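Triloteo Poll Archive - annual subscription
Publisher: Kinsella
Last updated 9 August 2020
577 shares
3 comments

Triloteo is a searchable archive of published opinion polls on party support, covering national, regional and European elections. It is sold as an annual subscription to newsrooms, party offices, libraries and university departments. The archive currently lists 265 parties, including those that have merged, changed their name or stopped standing candidates.

Each poll has its own record. The record gives the dates of the fieldwork, the sample size, how people were contacted, who paid for the work and the wording of the main question. If the pollster published figures both with and without the undecided voters, both sets are kept. We do not adjust the numbers and we do not publish a forecast.

Party names are shown in the original language with an English version beside them. A search for an old name will also bring up the polls taken under the new one, and the date of the change is marked on the chart. Where a party has split, the two halves are shown as separate lines from the day of the split.

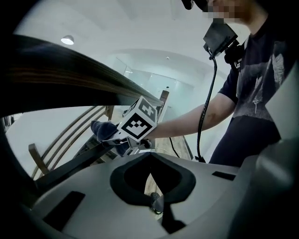 Dark wood overhang and white ceiling

Charts can be drawn for one party or several, over any period in the archive. You can leave out a pollster, or show only one. Finished charts can be saved for print or for a web page, and the source line is added at the bottom. Please leave the source line in if you publish the chart.

The tables can be downloaded as spreadsheets. The column headings were changed in January, so anyone using a saved template from before then will need to download the new one from the account page.

What the subscription includes
Full access to the archive for 12 months
Three named users
Email alerts when a new poll is added for a party you follow
The printed handbook, edited by Muireann Brophy
Help by email on working days

Price: £604 a year. Extra users can be added at any time and are charged for the months left on the subscription. Schools and public libraries should write to us for a separate price.

Triloteo replaces Flistano, our earlier service. Flistano logins still work and will take you to the new site, but saved searches have not been carried over. The old weekly summary is now written by Brendan Lynch and goes out to all Triloteo subscribers by email.

Candidate lists and seat results are not part of this product. They are in Cedon, which is sold separately and can be added to the same account - the two share a login but are invoiced apart.

Subscriptions start on the day payment is received. We send one reminder before renewal and do not renew without a reply. Corrections to a poll record are welcome from anyone, subscriber or not, and should come with a link to the published tables.

3 comments
Share this page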